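Nurkley Folding Work Table - Owner's Guide
Section 4: Setting Up, Leveling and Everyday Care

Read this section before you open the table for the first time. It applies to the Nurkley table with the white top, in both the short and the long version. If you bought the add-on side rail from Helow, fit the table first and then turn to the sheet that came with the rail.

4.1 Before you start

Choose a spot with a flat floor. Hard floors and low carpet are both fine. On thick carpet the feet will sink for the first few days, and you will need to level the table again after that.

You will need:
- the hex key from the parts bag
- a small level
- a soft cloth
- a second person for lifting

CAUTION: The top is heavy at the hinge end. Do not lift it alone. Keep fingers away from the hinges while the legs are moving.

4.2 Opening the legs

1. Lay a blanket on the floor and place the table on it with the top facing down.
2. Remove the two shipping straps. Keep them if you plan to move the table later.
3. Pull the first pair of legs up until the brace clicks.
4. Push down on the middle of the brace with your palm. It should not fold. If it does, close the legs and open them again.
5. Repeat with the second pair.
6. Tighten the four brace bolts with the hex key. Stop when the bolt is snug.
7. With one person at each end, turn the table onto its side and then onto its feet.

Note: New braces are stiff. A little dry wax on the joint helps. Do not use cooking oil, which gathers dust and turns sticky.

4.3 Leveling

1. Place the level in the center of the top, along the long side.
2. Find the low end. Turn the foot on that end counterclockwise to raise it.
3. Turn the level to run across the top and do the same.
4. Press on each corner in turn. If the table rocks, lower the foot diagonally across from the corner that moves.
5. Lock each foot by turning the small ring up against the leg.

Each foot has 50 mm of travel. If that is not enough, move the table. Do not put blocks, folded card or coasters under the feet.

4.4 Placing things on the top

The top is rated for 104 kg spread evenly. A load resting on one small point can mark the surface well below that figure. Put a board under sewing machines, vises and anything else on narrow feet.

Keep heavy items over the legs where you can, and light ones toward the middle. Plates, toys, papers and craft supplies can go anywhere. 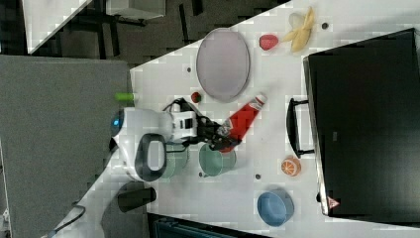
Fig. 7. Light items on the top, with an oval plate.

Do not sit or stand on the table. Do not use it as a step, even for a moment. The warranty does not cover braces bent in this way.

4.5 Joining two tables

Two tables of the same version can be joined end to end with the Zeman clip set, sold separately.

1. Set up and level both tables on their own.
2. Slide them together until the edges touch.
3. Hook a clip under each side of the joint with the curved part facing the floor.
4. Close the levers. Both should close with the same effort. If one is much harder, open both and level again.
5. Run a finger across the joint. A slight step is normal and can be taken out with the feet.

CAUTION: Open the clips before you move joined tables. Dragging them as one piece will pull the clip plates out of the underside.

4.6 Cleaning

Wipe the top with a damp cloth and a drop of dish soap, then dry it. This is enough for most days.

For ink, crayon or food color, leave a wet cloth on the mark for 10 minutes and wipe again. If a shadow remains, use a paste of baking soda and water and rub lightly in small circles. Rinse well.

Do not use:
- scouring powder or steel wool
- bleach
- nail polish remover
- sponges with a rough side

White tops yellow a little near a sunny window. Turn the table end for end now and then so that both ends get the same light. Long-term spills at the edge strip are more of a problem than spills on the surface - water that sits in the seam will lift the strip. Dry the edges first.

4.7 Heat and kitchen use

The surface will stand warm dishes but will mark under hot ones. Always use a trivet for pans straight from the stove. Small appliances that heat up need a heat mat under them and a clear space on all sides. Follow the appliance maker's own directions if they ask for more room than you have.

Do not run power cords across the walking side of the table. Bring them down the back and hold them to a leg with the cord hook. 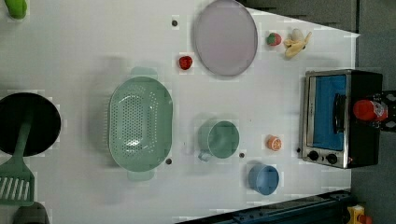 Ondirano wrote in to say that the heat mat should be wider than the appliance on every side, as a mat of the same size had left a faint brown line on the table after one winter. We agree, and the mat in the current accessory list has been made larger. Owners of the older mat can keep using it under dishes.

If the surface has already browned, the mark is in the top layer and will not clean off. A replacement top can be ordered by quoting part number 600. The legs and braces are reused.

4.8 Folding and storage

1. Clear the top and wipe it dry.
2. Open any clips and take off the side rail.
3. Turn the feet all the way in.
4. With a second person, lay the table face down on a blanket.
5. Loosen the four brace bolts by one turn each.
6. Press the release tab on each brace and fold the legs flat, hinge end last.
7. Put the straps back on.

Store the table flat or on its long side in a dry room. Standing it on its short end for more than a few weeks may bow the top. A slight bow usually goes away if the table is left open and level with nothing on it for several days.

4.9 Regular checks

Once a month, check that the brace bolts are snug and the foot rings are locked. Twice a year, look at the hinges from below. Brush out crumbs and lint with a dry toothbrush. Replace any foot pad that has worn through to the metal, as bare feet will scratch hard floors.

Section 4 revised November 2019. For the parts list and drawings, see Section 5.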